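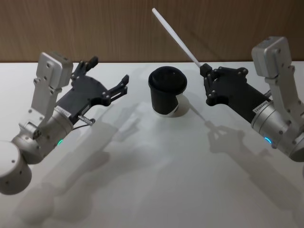
27 July 2020

I slept badly and was up before the street was. I made coffee and sat down with this notebook, because Soledad told me that writing every day is the best way to keep my English from going stiff. So I write about my table.

The table came from the Yusof shop on Thursday, in two boxes, and I put it together alone. It is white, very plain, and it goes against the wooden wall. When I rented these rooms in January I did not like that wall. All that brown grain running up and down made me think of the office of my uncle in Sernden, where children had to sit quietly and wait. Now, with the white in front of it, I find it almost handsome. The line where the wood stops and the table starts is very straight, and I look at it more than I should.

I have decided that not many things will live on this table. The old one was covered with letters, keys, medicine, a broken lamp, and I ate my dinner on the corner that was left. So for now there is the black cup. It was in the kitchen cupboard behind the glasses and I never drank from it, I don't know why. Black on white looks serious, like a cup that belongs to an architect. I moved it to the left, then to the middle again.

For the cup I want thin white sticks, the kind you can stand up in it so that they lean to one side. Nandi Rampersad says it is a strange decoration and that normal people buy flowers. Flowers die in my rooms after two days, I told her. She laughed and said then I should at least put pencils, which are useful. Maybe she is right. But I like how a white stick looks against the dark wood, and how it nearly disappears when you lay it down on the table.

In the afternoon I translated four pages of the Zarnell manual, slowly, with much looking in the dictionary. The word "flush" took me half an hour. It can be a face, a toilet, or a table that sits close against a wall. I wrote all of them in my list, which has 822 words now. At 1,000 I will buy myself the good chair.

Soledad called after supper. She asked if I am lonely here and I said no, too fast, so she asked again. We talked until it was dark outside. I forgot to wash the dishes and I will do them in the morning, before the coffee.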